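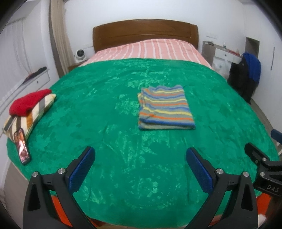
Green blanket, striped towel, folded.

The Plostside Lantern Walk has been improved again. I know because a postcard came telling me so, with a phone number I could call if I had trouble enjoying it.

For anyone who moved here recently, the walk used to go like this. On a cold evening in February, people on the Grerngate side of the tracks came out with lanterns and noisemakers and headed for Plostside. People in Plostside did the same thing in the other direction. They met by Jakubowski's bakery, argued in a friendly way over whose lanterns were better, and blocked traffic until they ran out of insults or candles. Then everybody bought a roll and went home.

It had no start time. You heard a drum and you put your coat on. I once missed the first half because I was in the bathtub, and I caught up with wet hair at the hardware store and spent a week in bed for it, which I still count as one of the better Februaries.

Now there's a start time, 6:15 p.m., and an end time, and a fenced lot behind the old bus garage where the whole thing takes place. You walk in a loop. The city hired an outfit called Drindus to handle the entrance, and Drindus sold or gave away 2,268 wristbands last year, a figure that appears on the postcard twice. I don't doubt it. I had one. It took me until Easter to get it off.

I'm told the lot is safer, and I suppose it is. I'm told the street version tied up the number 13 bus, and it did. I've ridden the number 13 bus, and I'd point out that a lantern parade was the only explanation for its lateness that ever satisfied me.

What the lot doesn't have is a Grerngate or a Plostside. Both neighborhoods go in by one gate and get mixed like paint. The old argument needed two sides and a bit of distance. You had to see the other crowd coming down the hill, and there had to be a minute when you looked at your own paper fish on a stick and suspected theirs was bigger. Inside a fence you're all just customers with fish.
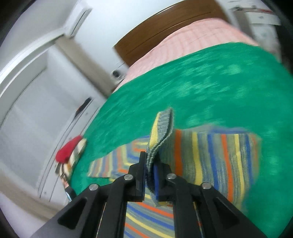 Striped knits in orange, yellow, blue and gray.

Rochelle Lyons, who led the Grerngate drums for 13 years and has the shoulders to prove it, was asked to "consult" on the new format. She went to one meeting. They wanted to know whether the drumming could be done in segments, so the announcements would be audible. She asked what was being announced. It was mostly the drumming.

I should admit that the old walk had its faults. Some winters it was forty people and a dog. The insults could get personal, especially on the subject of glue. One year both sides went home early on account of sleet, and each claimed for months that the other had quit first (Plostside quit first). My own lanterns have never been any good. I'm aware that a man whose paper fish caught fire outside the bank is poorly placed to lecture the city about risk.

Still, I'd like to make a modest proposal. Keep the lot. Let Drindus run its gate, with the loop and the announcements and the kettle corn, for those who like to know when a thing will be over. And give the rest of us Canal Street for an hour, cones at both ends, no microphone. The bus can go by way of Mill Road, where it seems to end up half the time anyway.

If the answer is no, I'd settle for moving the fence back far enough that each side can use its own gate. I've measured it, in boots, and there's room if they shift the portable toilets. I wrote to the number on the postcard to say so. It's a phone number, so this took some doing, but a young man did call back, and he asked me to rate my experience of the walk so far. I told him my fish was bigger than anything in Plostside, and he put me down as satisfied.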